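Subject: Re: [hirano-study] Psalm 71 and the May readings

Haruna Kikuchi wrote:

> Are we still using Psalm 71 for the first evening? The sheet I have says Psalm 17, and two people at Lanen have already prepared that one. Also, which hymn goes with it?
>
> Haruna

Haruna,

Psalm 71 is correct. The sheet has the digits switched and I will send a new one tonight. Anyone who has prepared 17 can keep their notes, as we get to it in the second part.

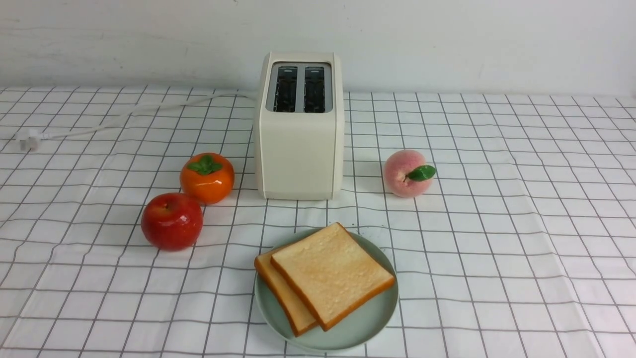
Readings for the first evening

Psalm 71:1-12 to open, then 2 Timothy 1:3-7. I would like one person to read the psalm straight through, slowly, with no comments until the end. Verse 9 is the one I keep going back to: "Cast me not off in the time of old age."
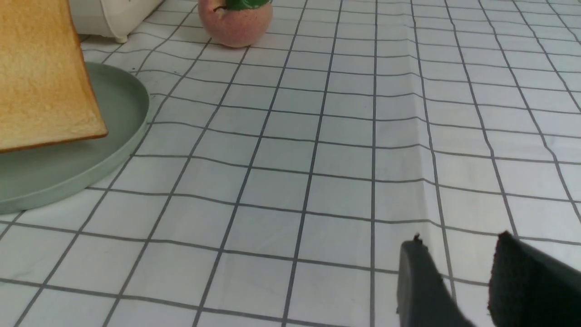 My mother prayed that verse for years, and I took it as a complaint when I was young. I read it now as trust — he asks because he expects to be heard. Please leave time for silence after it.

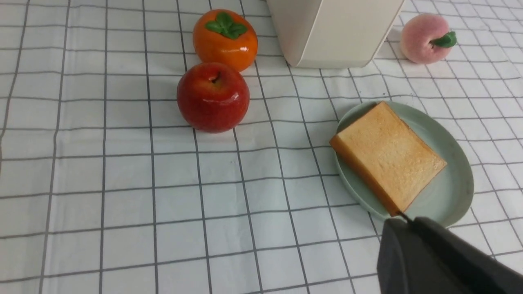 The hymn is number 208 in the Orkell book. The older Alel book has it under a different tune, so check which one you have before you practice. We will sing verses 1 and 4 only.

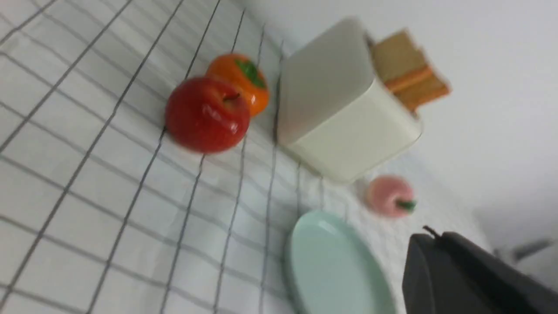 For closing prayer, please remember the Lanen group, who are without a pastor until the fall. If you have names to add, send them to me by 6 p.m. on the day.

Grace and peace,
Masaru Kinoshita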